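Totetti: language-labeled arm demos for near-identical objects

README, last edited 3/27/24

What this is

Totetti is a small set of arm demonstrations for one stubborn problem: getting a policy to act on the right object when two objects on the table are nearly the same. Two cans, two cups, two boxes of the same size. The command says which one ("the red can," "the can lying down"), and the arm has to go to that one and leave the other alone.

We started it in November after our first policy, Fletum, kept reaching for whatever was closest to the arm. It did this so reliably that we could predict the outcome before reading the command. That was a fun week, and it gave us a clean question to work on: does the policy ignore the words, or does it hear them and get pulled off course by distance? We think we have a decent answer now and we'd love for other people to poke at it.

What's in it

There are 300 demonstrations for training and a separate 300 for testing, with no shared table layouts between the two. Each demonstration comes with:

the head camera video
joint positions, recorded in step with the video
one typed command, written before the demonstration was run
a "pair type" tag

The pair type tag is the part we're proudest of. It has 4 values: color (the objects differ mainly in color), pose (one is standing, one is lying down), place (same look, different spot on the table), and mixed (more than one of these). You can slice results by tag, and you really should, because a single overall score hides almost everything interesting.

The table setup

All layouts are built on the top of a gray metal drawer cabinet. We put one object toward a back corner and the other nearer the middle, then swap which one the command asks for. The same layout therefore shows up under two different commands, and a policy that ignores language can't do well on both.

Cans turned out to be the best objects we tried. They are easy to replace, they look very different standing and lying down, and the shiny ends give the vision side a hard time. Anything the arm's shadow falls across is harder still, so we kept those layouts in. 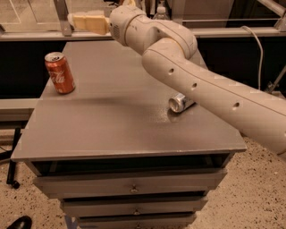
Mixed pair: red Coca-Cola can upright at the back left, silver can on its side under the forearm.

Layouts like this one are where the closest-object habit hurts most. If the command asks for the red can, the policy has to pass up the one right under the arm. The lying can is also partly hidden by the arm from the head camera, so a policy that works from a single image has less to go on when the command asks for that one.

Method, in short

Our new policy is called Esteban. It is the Fletum network with one change: before predicting motion, it has to predict a point on the image where the named object is. The point is then fed back in with the command. During training we also show each layout with the "wrong" command and penalize the network if its point doesn't move. Svetozár Hudec came up with that second part on a whiteboard in Gonusville and had it running the next day – a very good day!

Training takes 800 epochs on the full training split. Shorter runs get the color pairs right and then fall apart on pose pairs. We stopped at 800 after the pose curve went flat.

What we saw

Color pairs are close to solved. Place pairs improved a lot over Fletum. Pose pairs improved too, though less, and the misses are wonderful to look through: the predicted point often lands on the correct can and the arm drifts to the other one anyway. So the words get through, and the motion half of the network is what lets go of them. This was the biggest surprise of the project, and it has changed what we plan to work on next.

Mixed pairs fall between color and pose. When the command mentions a color, Esteban leans on it heavily. Rewrite the same command to use only pose words and the score drops.

Known limits

One cabinet, one arm, one room. The background barely changes, so please don't read these results as saying anything about new places.

Commands are in English and most were written by two people. Lenka Jurčo has a clear fondness for "the one that fell over," and you will meet that phrase often.

Joint positions are in radians. The first release had a few files in degrees. If your arm seems to want to spin in circles, download again.

Some demonstrations include small pauses where the operator rethought the approach. We left them in. Trimming them made Esteban faster and noticeably worse on pose pairs, and we don't know why yet – ideas are very welcome.

Using it

Load the split you want, then filter by pair type before you train anything. The loader returns both commands for every layout, with the demonstrated one first. If you report numbers, please report all the tags separately and say whether you used the paired commands.

Questions about labels go to Lenka, questions about training go to Svetozár. New pair types are the thing we'd be happiest to receive.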